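Friday night in the shop, with the grit still in my teeth

I have been reading forum threads about sharpening again, and I should know better by now. The latest round started because Korkalico put out a new set of stones and a lot of people decided, all within the same week, that the set they already owned was ruining their chisels. Mine is from Shehata. It has a 1000 and a 4000 and a flattening plate, and I bought it when I was building the hall bench. I was perfectly happy with it until I read that thread, and I'm a little annoyed at how long I kept reading.

The claim, as far as I can follow it, is that a 4000 stone leaves an edge that is "only" good enough for softwood, and that you need two more steps past it before you touch cherry or maple. There were close-up photos of edges. There was a chart. What there wasn't, in 14 pages of posts, was a single picture of a piece of furniture.

So I did a test, and I won't pretend it was scientific. I have four bench chisels I use all the time. I took two of them up to the 4000 and stopped. A friend from the woodworking club lent me his finer stones and I took the other two all the way. Then I pared the end grain of a scrap of hard maple until I got bored.

The fancier edge was shinier. It was also a bit nicer for the first dozen cuts, I'll grant that. After that I could not tell which chisel I had picked up without looking at the tape on the handle. The shavings looked the same. The end grain looked the same. My wrist felt the same, meaning sore.

Somebody will write in to say my technique is the problem. Could be! I freehand my edges and I'm sure the bevels would make a machinist cry. But if a method only pays off for people with perfect technique, I'd like the sellers to print that on the box.

The other thing I keep running into is the honing guide argument. I owned one, the Jurer with the brass roller, for a couple of years. It held wide plane irons very well and narrow chisels very badly. A quarter inch chisel would creep sideways under the clamp and I'd end up with a skewed edge and a bad mood. I read that the cure was a second guide, for narrow tools. Then a setup jig for the two guides. At some point you have a drawer full of stuff for holding other stuff at an angle, and the dovetails for the drawer still aren't cut.

I sold the Jurer in April. I miss it when I do plane irons. I don't miss it enough.

Flattening is the one piece of advice I'd defend, and it's the boring one, so of course it gets two lines at the bottom of the thread. My 1000 had a hollow in it that I could see light through with a straightedge across it. I'd been sharpening on a saucer and blaming the steel. Pencil a grid on the stone, rub it on the plate until the lines are gone, do it again. It took me most of a cup of coffee and it did more for my chisels than anything I've bought since.

As for strops, I have a piece of leather glued to a board with green compound on it. Does it help? I think so. I also think I like the sound. I've never tested it and I may leave it that way, since one of these experiments a year is plenty.

The project waiting for all these sharp tools is a small wall cabinet in cherry, for the kitchen, with one fixed shelf and a door. I bought hinges from Wirel on somebody's strong recommendation and one leaf out of the four is visibly thicker than the rest. The reviews were glowing. I've started to wonder how many people write the review the day the box arrives, before a single screw goes in. I'll cut that mortise a hair deeper and see how the door hangs.

The carcase sides are planed and I'm leaving them stickered for another week – the shop has been damp and I don't trust them yet. The moisture meter says they're fine. I don't entirely trust the meter either.

Next time I'll have the dovetails to show, good or bad. If the baselines are ragged I'll blame the chisels that stopped at 4000, and you can all tell me so in the comments. The shelf spacing I've settled already, tall enough for mugs below and plates above.

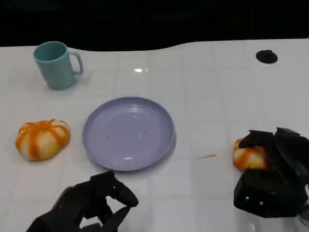

Teal mug, lavender plate.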